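Chapter 5
Learning to Press: Small Targets and Short Contacts

Most of the early work on robot manipulation dealt with picking things up. Pressing a button looks easier, but it fails in its own way: the contact is brief, the target is small, and the arm gets little feedback about whether the press counted. This chapter follows one method, the Lorkari approach, from the collection of demonstrations to the final trials.

The method was developed at Lalville by Mahlet Berhe and her group. They recorded 2,448 demonstrations on household appliances and kept 632 of them back for testing.

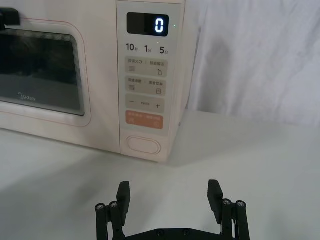

Household control panels differ in layout, lettering and the force they need, and a policy trained on one often does badly on the next. Berhe's first question was where the policy should look before it moves. From the wrist, a microwave panel offers several candidates close together: a pad with a minus and a plus sign, an orange button, and an oval one near the bottom. The two fingers start wide apart, so the policy must also decide how to bring a fingertip to bear — a choice that earlier methods fixed by hand.

Section 5.1 sets out how the demonstrations were labelled. Section 5.2 describes the network, and Section 5.3 compares it with the older Tekleab baseline. Readers who have not met behaviour cloning should go back to Chapter 4 first.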